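The Liltalar hand-held gripper: a long-term review
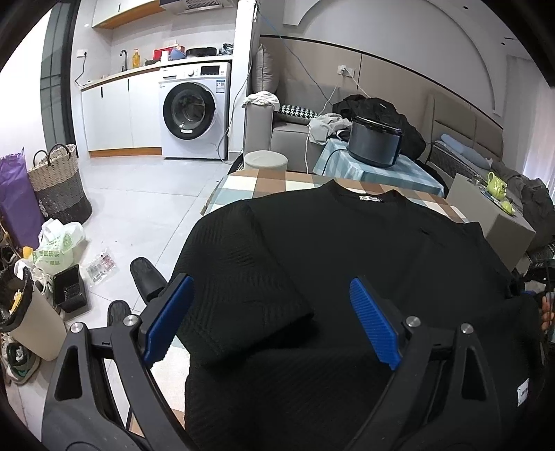

What you get for your money

The Liltalar comes in a box that is mostly foam. Inside is a black gripper with a pair of curved arms, two blue ribbed finger pads, a trigger, a camera mount, a spare set of pads and a quick-start card that starts quickly and then stops. You supply the camera, the memory cards, the laundry and the patience.

The idea will be familiar to anyone who has been near robot learning lately. You hold the thing, squeeze the trigger, and do household jobs with it as though you had lost the use of your fingers in favour of two bits of rubber. The camera records what the pads are up to. Later, a model watches all of it and tries to do the same with a proper arm. No arm needs to be in the house, and that was the whole attraction for me, as my last project involved getting one up three flights of stairs.

I bought two with our own grant money. Griffiths, who sell them over here, didn't send me a free one and haven't asked me to say anything nice.

The job

We wanted garment folding, in ordinary homes, on whatever table happened to be there. The target was 800 recorded folds across tops, trousers and towels. We ended up with 782 after checking, and I have decided that this is the same as 800.

Each fold is one recording. Start with the garment spread out, finish with it folded, hands off, stop. One person works the gripper and another resets the cloth, tugs it straight and gets out of the way. That second job sounds like the easy one. By the middle of the afternoon people were volunteering for the gripper just to stop having to unfold things that had only just been folded.

Handling

It's comfortable for the first 30 recordings and tolerable after that. The weight sits towards the front, so your wrist does the work your forearm was expecting to do. Joscha Kramer, who shared the recording with me, has larger hands than I do and found the trigger cramped. Mine are small and I found it a stretch. Somewhere out there is a person with the correct hand and I hope they are happy.

Trigger travel is long and even, and I came to like it. You can close the pads slowly enough to pinch a single layer of a jumper without collecting the layer underneath and the tablecloth as well. The cheaper Cekness we used last year had a trigger with two positions, open and regret.

The arms open wide enough for a rolled towel. Thick denim at the waistband is about the limit of what I could hold without the fabric squirming out sideways.

The pads

The ribs are the best thing about it. Knitwear, towelling and cotton jersey all come up on the first or second try. Anything slippery is another matter. A satin blouse lent by Joscha's sister took up most of one Saturday morning and appears in the finished set exactly once.

Blue was a sensible colour to choose. Most of what we folded was black, because most of what people own is black, and I never had trouble finding the pads when I went through the footage. On the Cekness the pads were black too. Reviewing those recordings was like watching a cat in a coal cellar.

They do wear. Mine had lost some bite by recording 457, which I know because I wrote it in the log next to a word I later had to remove. Changing them takes a few minutes and one small screwdriver. The screwdriver isn't in the box.

Black on black

Here the camera gave us more bother than the gripper did. A dark knit with a fine rib in it looks lovely to a person and like a hole in the table to an automatic exposure setting. Lock the exposure before you begin. If you don't, every time the gripper dips over the cloth the whole room brightens up, the tablecloth goes white, and your model learns that folding is a kind of weather.

A patterned tablecloth helps, by the way. I had assumed plain would be better and brought a plain grey sheet to the first house. Checks turned out to be far kinder to the tracking software, which likes corners and lines to hang on to, and I left the sheet in the car from then on. Bare glossy tables were the worst by a long way.

Real rooms

Don't tidy up first. I mean this as technical advice, though it has made me popular with the households. We started out clearing every surface, and the recordings all looked like a furniture showroom. A model trained on those was hopeless the moment somebody left a bag on the floor.

So now we leave the sofa as it is, the washing-up as it is, the shoes where they were kicked off. A wide lens sees a great deal of a person's home, and you do need to say so plainly before you start. I show people a short test recording and ask what they'd like moved. Post and family photographs are the usual answers.

Hands wander in as well. Whoever is resetting will hold on to a hem a moment too long, and there they are in the recording. We kept those and tagged them. For the strict solo-folding set they're filtered out, and for everything else I'd sooner have them than not.

Software

There's an app. It pairs, it records, it names the files by a system I haven't cracked. Syncing the trigger position with the video worked every time except when the phone was below a fifth of its battery, when it quietly didn't. I lost the best trouser fold of my career that way.

Export is slow but sound. The calibration routine wants you to wave the gripper about over a printed board, turning it on every axis, and it is best done before the household comes down to breakfast.

Against the others

The Cekness costs less and feels it. Fine for blocks and cups, poor for cloth.

The Briltgate is better made than the Liltalar in every respect, with a lighter body and a trigger you can adjust for reach. It's also so much dearer that we could have had one of them or two of these, and with two we could run a pair of houses on the same day. If you only ever work in one room, buy the Briltgate and be smug.

Niggles

The camera mount creeps. Mark its position with a pen on day one and check it after lunch.

No hanging loop, no strap, nowhere obvious to put it down. It won't lie flat without resting on its pads.

The carrying case is sold separately and doesn't fit the gripper with the camera on.

Score

Four out of five for cloth. Three for anything hard and shiny, where the ribs chatter. I've ordered another set of pads and, at Joscha's request, a wrist support.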